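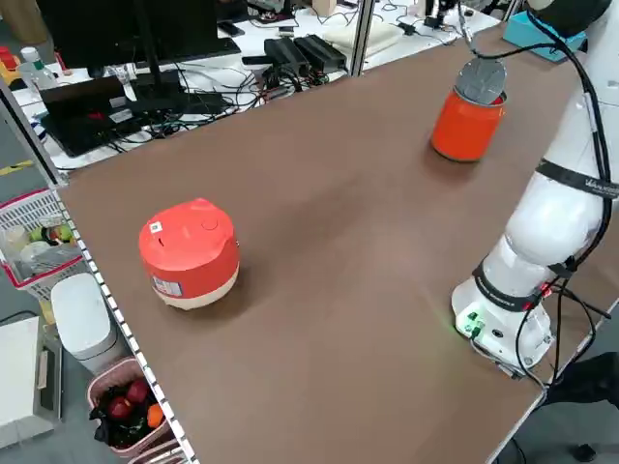 The Allowance Wars, or How I Came to Owe My Son Money

7/22/22
by Bríd Coughlan

My son is eight and I am in debt to him. The exact figure is 210 stars, and if you don't know what a star is worth, join the club, because the exchange rate was changed in the spring while I was looking for my car keys and I agreed to it without listening.

Let me back up. We are an allowance family. We didn't plan to be one. When the kids were little we were going to be a family where everybody helped out because they lived there, the way I was raised, and for a while it even looked like it might work. A three-year-old will carry one sock to the hamper and come back for applause. I took that as a sign of character. It was a sign of being three.

Then my daughter started kindergarten and met a girl who got paid. I still don't know what for. Existing, as far as I could make out. She came home and laid this information on the table like a lawyer with a new document, and her brother, who had never shown an interest in anything that didn't have wheels, put down his sandwich.

So we had a family meeting. I recommend against family meetings. Before you have one, you're in charge, and afterward you've got minutes.

The first plan was two dollars a week each, for making beds and clearing plates. It lasted until the week I had no singles. I had a twenty, and a lot of nickels in the cup holder of the car, and I said I'd catch them up next time. Next time I had a ten. By the end of that month I was behind by an amount that only one person in the house knew to the penny, and he was wearing pajamas with feet.

The second plan was an app. It's called Julley, and my brother-in-law swore by it. (He doesn't have children. He uses it to pay himself for going to the gym, and I have questions about where that money comes from.) You type in the chores, you type in the kids, and little coins pile up next to a cartoon badger. My daughter loved the badger. She loved him so much that she wouldn't spend anything, because when you spend the coins the badger looks sad. She'd have made a fine Victorian. Her brother worked out that you could mark your own chores as done and that I was approving them all in bulk on the toilet, and for 14 days straight he was paid for feeding a dog who was also being fed by me. Erka put on weight that month and has never been happier. The vet asked if anything had changed at home.

I deleted the badger. There were tears, and some of them were my daughter's.

Which brings us to the stars. The stars were my idea and I was proud of them. They're the foil kind you get in a roll, and they go on a chart on the side of the fridge, and each star is worth some amount toward something. That vagueness was supposed to be the clever part. I'd read that kids shouldn't link every job to cash. They should link it to a goal! Experiences! A trip to the pool, a movie night, picking what's for dinner. I laminated the chart. I want that on the record, that I went to the copy place on Cáceres Street and paid grown-up money to have it laminated, so that the stars wouldn't stick properly and would fall off at night and be found on the dog.

My mistake, or the first of them, was letting the kids propose prices. My daughter wanted movie night to cost one star because she felt movies should be available to everyone. My son wanted to know what would happen if he saved up and never redeemed anything. I said, well, then you'd have a lot of stars. He nodded and went away. I should have followed him.

What he did was hoard. He did every job on the list, and then he did his sister's, taking over her plates and her bed in return for half the stars, so that she got paid to sit on the couch and he got paid to be her employee. I only found out when I praised her hospital corners and she looked at me with real confusion. I explained that this wasn't in the spirit of the thing. She said, "What's the spirit of the thing?" and I'm still working on my answer.

Next he started lending. If you were short for a movie night, you could borrow from him and pay back one extra. I know this because I borrowed. I'd promised the pool and I'd docked everybody for the incident with the garden hose, and then I wanted to go to the pool too, it was ninety degrees, so I took out a loan in foil stars from a second grader in order to fund an outing that I was driving to and paying for. I signed something. It had a drawing of a boat on it.

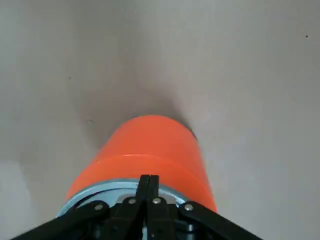
Gray, mostly, with a soft shadow across the middle.

I told this to my neighbor Callum Nuttall over the fence, hoping for sympathy. Callum has grown kids and the calm of somebody whose kitchen stays the way he left it. He told me that in his house the rule was that you got your five dollars on your birthday and a second five if you never mentioned it. I asked if that had taught them about money. He said one's an accountant and the other one calls him from airports needing a transfer, and they got the same five dollars.

I did find that comforting, in a way I can't put into a tip.

Because I know people come to posts like this for tips. I certainly do. I've read the three-jar thing (save, spend, give), and we tried it, and the give jar was a big success until I asked who they wanted to give to and they each said the other one, and swapped jars. I've read that you should pay on the same day each week, in cash, at the table, with a bit of ceremony. I think that's right, and I think anyone who manages it should be running a small country. I've read that you should let them waste it. That one I believe in most and do worst. The first thing my son ever bought with his own money was a set of plastic handcuffs with no key. I stood in the aisle saying "it's your decision" through my teeth, and then I spent part of that evening with a butter knife and some dish soap, so I'd say one of us learned about consequences.

My daughter's first purchase was a card for me. It said Congratulations On Your Retirement. She liked the gold letters.

Anyway, the stars. Last week I called the loan in on myself. I sat him down and told him the bank was closing and we'd settle up, fair and square, and that I'd like to see the books. He has books. It's a notebook with a shark on the cover, and every page has a column for him, a column for his sister, and a column headed MOM, and the MOM column is the long one. Some of the entries were harsh but I couldn't argue with them. "Said a swear in car." "Forgot libary." "Said we wuld have pancakes." I hadn't known that I was eligible for fines. It seems I was brought into the system back when we were still speaking hypothetically.

I went through it all looking for an error and found only one, and it was in my favor, and I kept quiet. Please don't write in.

We negotiated. I opened with the pool. He has a pool pass, it's summer, he wasn't impressed. I offered movie night with the big popcorn. I offered to make his bed for a month, at which point his sister looked up from the couch and said that was her job, and he said no, it was his job, and there was a short dispute about labor that I let run while I drank my coffee. What he finally asked for was a whole day where he was the one who said "we'll see." Any question anyone asked, he'd get to say "we'll see," and we'd have to wait.

I said yes before I'd thought it through. The day is coming up and I've been told to prepare some questions. He's been practicing on the dog.

As for what comes next, we're going back to two dollars a week, in cash, and I've been to the actual bank and come home with a brick of singles that I'm keeping in the freezer behind the peas. Beds and plates you do because you live here. Anything more than that, see me, and bring your own shovel. I've set it to start properly in September, with school, on the theory that they'll be too tired to find the holes in it. My daughter has already asked if you get paid for the weeks you're at Grandma's. My son didn't ask anything. He was writing.

If you have a system that works, leave it below. If it involves jars I'll read it politely.

Comments

Maritza Taipe wrote:
We did marbles. Don't do marbles. Ours were in the heating vent by the second week and you could hear them every time the furnace came on, until we moved.

Duván Escobar wrote:
The retirement card got me. My youngest bought his grandfather a "World's Best Nurse" mug and he drank out of it for years. Question though, does the freezer thing work? My kids know about behind the peas. Behind the peas is where the good ice cream is.

Bríd Coughlan wrote:
Duván, I've moved it. Thanks for that.

Maritza Apaza wrote:
I'm a bit on the other side here, we never paid for chores and mine turned out fine, but I'll admit one of them did send me a bill when he was nine for "carrying." I paid it. It was itemized very nicely.

Maritza Taipe wrote:
Different Maritza here, just so no one thinks I'm arguing with myself. What did the loan paper say besides the boat?

Bríd Coughlan wrote:
It said "MOM OWS" and then there was a line to sign on. I've seen worse from the credit union.

Contact | © 2022 Bríd Coughlan | Back to top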